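Prokix liquid handling pack, six weeks with the Marar method

I've been meaning to write this one up since February, when our little group at Hovport finally got the Prokix pack running on both arms. Quick version: it's a training recipe from Muserance that teaches a two-armed robot to move liquids by copying human demos, and I like it a lot more than I thought I would!

The clever bit is the Marar part. Most copycat policies I've tried look at where the grippers are and sort of hope for the best with the liquid. Marar adds a second prediction, the liquid level in each container, and the arms plan from that too (dyed water helps a ton, so go bright red like we did).
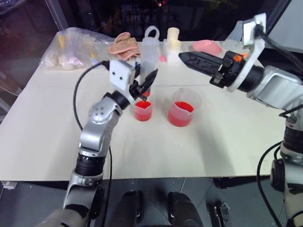 Setup and training

Easy, mostly. You record demos, you let it chew on them overnight, you come back to a policy. We got by with 19 demos per task, and I'd have guessed we needed way more. The manual is thin on camera calibration, though, and I lost 2 whole afternoons to it. Grr.

How it does with a syringe

Syringes are where I expected it to fall apart, what with clear plastic and a skinny tip and beakers standing side by side. The left gripper gets to hold the syringe pointing down, and the right one works at the wider beaker. 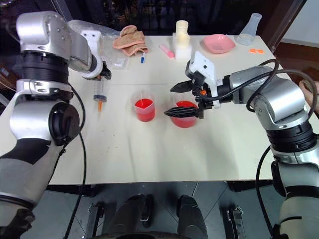
Does the level prediction hold up if you skip the dye? asks Tobble in the comments on my first post. Sort of! With plain water we failed 6 runs in a row before I raised the lighting, and after that it got better but never great. I'd stick with color until the next release.

My other gripe is speed. It's slow, and there's no setting for it that I can find. Still, three stars for the docs, five for the method, and I'm already recording demos for the next task.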